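# Gray, Again: Surfaces at the Gallville Rooms

Every supplier I have met this year wants to sell me gray. Warm gray, cool gray, gray that "goes with everything." I started this gallery to find out whether any of it earns the fuss, and I remain hard to convince.
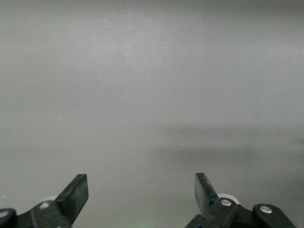 My main complaint is with the word "neutral." A plain matte gray picks up whatever light you give it. It can look cool at one end and a little warm at the other, and a soft shadow across the middle will change it more than the next chip on the sample card would. So when the Dasska card offers 134 grays, I'd like to know who is telling them apart, and under what bulb.

Signe Bach, who picked the finishes at Gallville, disagrees with me on nearly all of this. Her case is that a quiet surface lets you see what you put on it. Fine. So does a white one, and so does the back of an old door.

She also says matte is easier on the eyes over a long afternoon. I'll give her that one. Gloss under a ceiling light is miserable to work at, and I have gone home with a headache from it more than once.

I am less sure about the upkeep claims. Wróbel's leaflet promises a finish that "forgives." Forgives what? Coffee? A dragged box? The leaflet has 11 pages and doesn't say. Stanisława Szczepańska had the same finish put in at Prornotthorpe last November and tells me she's happy with it, but she is happy with most things for the first year.

If you're choosing one yourself, skip the card. Ask for an offcut, leave it where it's going to live, and look at it in the morning and again with the lamps on. Then put your own things on it. A supplier who won't lend you an offcut has answered your question.

Comments on the grays are open. Please don't write to tell me about greige.

Page updated 2024-08-27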